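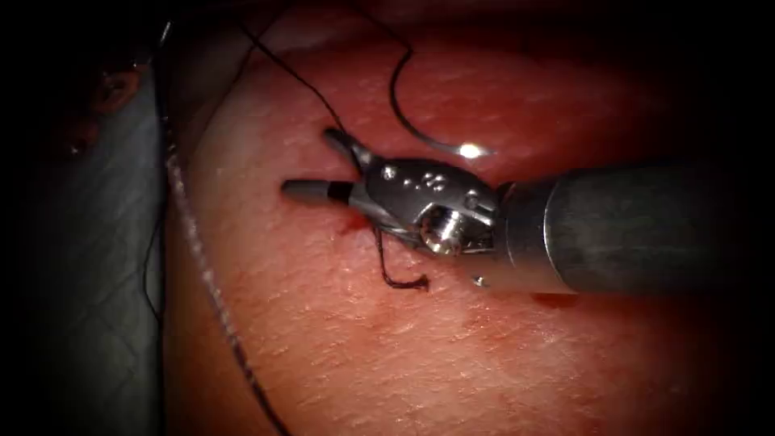
A surgical instrument with its jaws slightly open, black suture and a curved needle close by.

Coltora Open Day

The Coltora Open Day is a yearly show of surgical robots, held on a Saturday in July at the Coltora works in Grumia. I've been to 5 of them now, so I've written most of this entry from my own notes — do add yours if you have better ones!

Contents
Demonstrations
Visiting
See also

Demonstrations
The suturing demonstration is the one people queue for. Ingrid Calloway has run it every year I've been, and she talks all the way through, which I love. You watch the stitching on a big screen, and the metal looks enormous up there. The part just behind the jaws is called the wrist, and it bends so that they can come at the tissue from an angle while the long shaft stays level. The jaws turn on a pin, and you can follow that hinge very easily once somebody has pointed it out (I needed telling twice). Stitching is done with a curved needle and black thread.

Each session lasts 20 minutes, with questions afterwards. The Torvik room next door has a practice console where you pass rings from peg to peg. I dropped nearly all of mine.

Visiting
Doors open at ten. The demonstration room seats 50, and places go quickly after lunch — I'd head there first. Parking is on Vosier Lane.

See also
Grumia Science Week
Torvik practice console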